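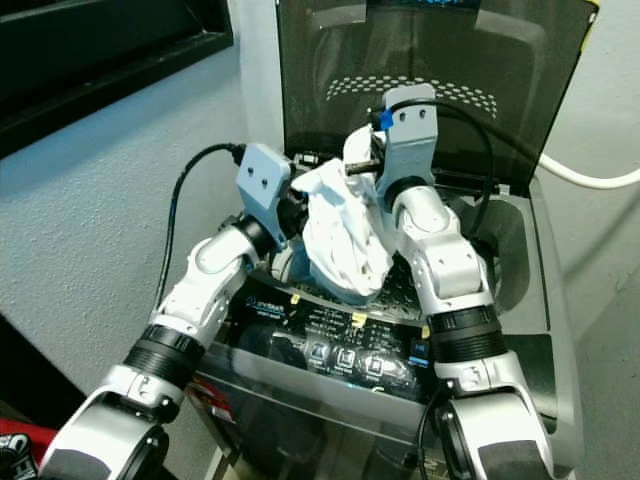

According to Savita Awasthi, the hard part of keeping a two-arm laundry cell running is the ten minutes before it starts. Most stoppages, she added, go back to a gripper that was bolted on a little crooked or a cable left too short at the elbow.

Flarkareo has published a new setup and maintenance routine for its Memon laundry cell, the two-arm unit that loads and unloads top-loading washing machines. The routine takes effect in October and replaces the checklist supplied with earlier units.

Under the new routine, the operator parks both arms over the open drum and closes the grippers on a piece of cloth. The arms are then moved slowly through the loading path while the operator watches the gripper cables for pulling or rubbing. If a cable goes tight at any point, the arm is stopped and the loop is reset before work goes on.

Gripper plates are checked for loose screws at the start of each shift. The joint rings are wiped with a dry cloth, with no spray cleaner. Full recalibration is now due every 2000 loading cycles, or any time the washer is moved, even by a small amount.

The routine was written by Bảo Mai and Oanh Cao after a review of 371 service reports. It has 9 steps and fits on one printed sheet – the old one ran to several pages. Sang Kiều will handle questions from sites that have changed their gripper plates.

Replacement plates and cable sets can be ordered through Gillies under part number 1962. Sites with a Bidden service plan will receive the printed sheet with their next parts delivery.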